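3.2 Intermediate states of the folded garment

The household textiles in our survey were collected from 157 homes in the Lengate district, and T-shirts formed the largest group among them. In total we recorded 794 folded items. For each item we noted the final shape, the number of layers and the direction of the first fold. In this section we discuss only the T-shirt, because its neckline makes the choice of the first fold more difficult than for a towel or a pillowcase.

We distinguish two states. In the open state, the garment is partly folded but its parts can still be recognized - the collar, the hem and the two sides. In the closed state, the cloth has become a long flat bundle, and a reader who sees only the bundle can hardly say what kind of garment it is. Figure 4 gives both states in dark olive-green cloth.
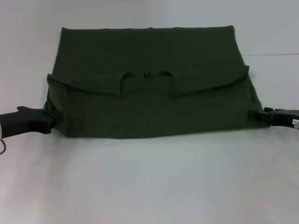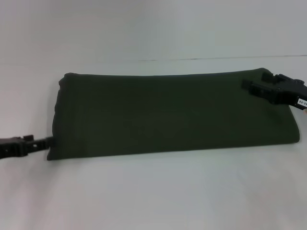 Figure 4. Open state (first picture), with the collar in the middle of the folded flap, and closed state (second picture), with the cloth as a long flat shape.

The difference between the states is important for storage. Participants who keep their shirts in the Fimano drawer unit prefer a long bundle, and they told us that a shirt with uneven ends takes more space than they expect. Participants with open shelves gave less attention to the ends and more to the front edge, which is the part that remains visible from the room.

A second observation concerns small creases. Following Donnelly, we did not count a crease as an error if it lay inside the outer fold. Roughly 100 items had such creases, and their owners accepted them without any remark. Creases on the top layer were judged more strictly, and in the Traltport interviews they were the most frequent reason to open a shirt and to fold it again. We return to this point in Section 4, where the refolding times are compared by type of storage.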